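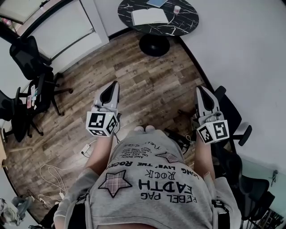
Marina Andreadis writes that her exercise mat has begun to slide during planks, and that wiping it with dish soap seems to have made matters worse. Her difficulty is a common one, and the advice below applies to most mats and small pieces of home training equipment.

Mats

Soap residue is the usual cause of a slippery mat. Go over both sides with a cloth wrung out in plain water, repeat with a clean cloth, and hang the mat over a rail until it is fully dry. Do not roll it up damp. A new mat may carry a thin film from manufacture and should be given the same treatment before first use.

The floor beneath the mat requires equal attention. Sweep and damp-mop it, and allow it to dry before the mat is put down. Floor polish should not be used in the area set aside for exercise.

Open-cell mats absorb sweat and should not be soaked unless the maker's label permits it. Closed-cell mats may be washed in a bathtub with cool water and a very small amount of mild soap, then rinsed until the water runs clear.

Resistance bands

Inspect each band along its full length before use. Small cracks, pale patches or sticky spots indicate that the band should be discarded. Latex bands keep best in a drawer, away from sunlight and radiators. A light dusting of cornstarch prevents them from sticking together.

Dumbbells and bars

Bare metal handles should be wiped dry after every session. Light surface rust can be removed with a nylon brush and a drop of light machine oil; wipe off all excess before lifting. Check that collars and screws are tight.

Storage

Roll mats loosely with the top side facing out, so that the ends lie flat when the mat is next opened. Weights belong on the lowest shelf. Allow 35 inches of clear floor on each side of the mat.

Wálter Escobar asks whether vinegar is safe on rubber. Repeated use may dry the surface, and plain water is preferred.

Page last reviewed 17 January 2023.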